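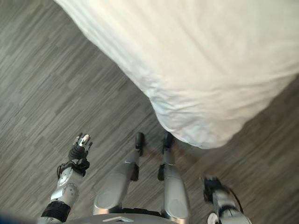 White bedding after a long day on foot: the walker's idea of treasure.

Forty miles and a bed every night

Print this article | E-mail to a friend

By the second afternoon I had stopped looking at my watch. The path had come up out of the beech woods and was running along the top of a long green bank, with the Fladden winding about below it, and there was nothing I had to do except keep the river on my left until teatime. I can't tell you how good that felt!

The Fladden Path is 40 miles long, from the old quay at the river mouth to the market square in Gallolthorpe, and you can walk it with a very small bag. You sleep indoors. Every stage ends at a village with at least one inn, farmhouse or spare room, so there is no tent to carry, no stove, and no wet groundsheet to shake out at six in the morning. I have camped plenty and enjoyed most of it, but walking from bed to bed is a different sort of holiday, and for anyone who has been put off long paths by the weight of the kit, it's a lovely way in.

I took four days over it, in July. Fit walkers do it in three. I'd take five next time, mostly for the sake of the third stage, which I hurried and shouldn't have.

The first day is flat and full of birds. You leave the quay along a flood bank, with mud and creeks on one side and cattle on the other, and the sky takes up most of the view. There were redshanks shouting at me the whole way to the first bridge. After that the river narrows, the reeds give way to willows, and the path dips in and out of hay meadows that had just been cut. Take a hat. The only shade before lunch is under the railway arch, where I found three other people eating sandwiches and looking pleased with themselves.

Rooms along the way are plain on the whole, and all the better for it. My first was up a steep back stair over a bar, and had a sloping ceiling and a window that looked straight into an apple tree. I was asleep before it was dark. A walker doesn't ask for much: hot water, somewhere to hang socks, a breakfast that starts early, and a bed you can fall into without having to move a dozen cushions first.

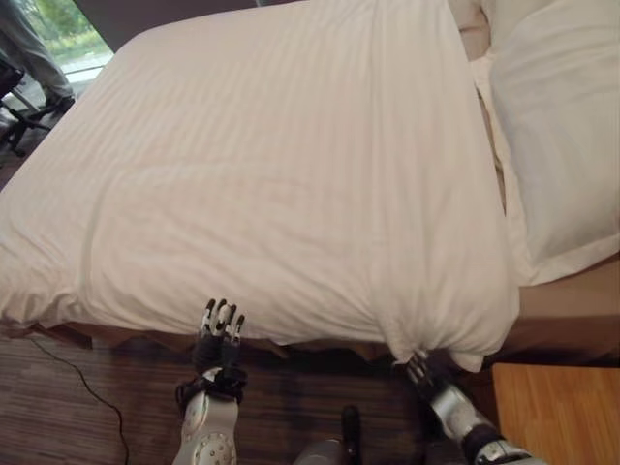 Pinstriped white duvet, plump pillow. After a dozen miles it's all you want.

Stage two climbs gently through the woods and stage three goes over the top. The top is Piler, all 591 metres of it, and though you could go round by the lane, please don't. The way up starts behind a chapel and goes through bracken, then bilberries (ripe when I was there, and I had purple fingers all day), then short springy turf that is a joy to walk on. From the cairn you can see the whole river, right back to a thin bright line that must be the sea. I sat there for an hour. A farmer's dog came up, shared my cheese and went home again.

Coming down is harder on the knees than going up is on the lungs. The drop into the valley loses 500 metres by way of a stony track, and I was very glad of my poles. If you only own one, borrow another. At the bottom there's a ford with stepping stones, which were dry and easy for me but would be a different matter after a week of rain, and a footbridge a little way upstream for exactly that. 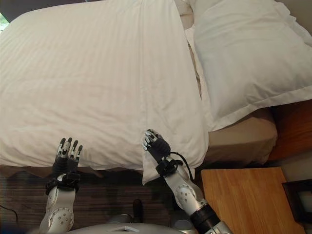 The last day is short, and it needs to be, as you will want time in Gallolthorpe. It has 3,000 people, two bookshops, a covered market and a church with a crooked weathercock, and it was once busy enough with wool to send flat boats down the river every week. You come in past the old washing pools, where fleeces were rinsed before they were sold, and the water is so clear you can see the stones laid along the bottom. I got there just before noon and went directly to the Vallejo, a café on the corner of the square, for a plate of eggs and peppers and the best almond cake I've had in years. They don't mind boots. There is a rack by the door for them, and half the customers were in their socks.

A few practical things. Book your beds before your train, as some villages have only the one house that takes guests, and in summer they fill up. The path is well marked from the quay to the foot of Piler and less well marked beyond, so carry a paper map for the last two stages. Shops are thin on the ground after the first day, but most places will make you a packed lunch if you ask the night before. Mine had a slab of fruit loaf in it as big as a brick, and I ate the last of it on the bus home.

More walks and weekends
- Five riverside pubs worth the detour
- Learning to love a paper map
- The bilberry season: where to look and what to bake
- Socks, and other things we argue about
- A wet weekend on the coast

Contact us | All text copyright of the magazine | Back to top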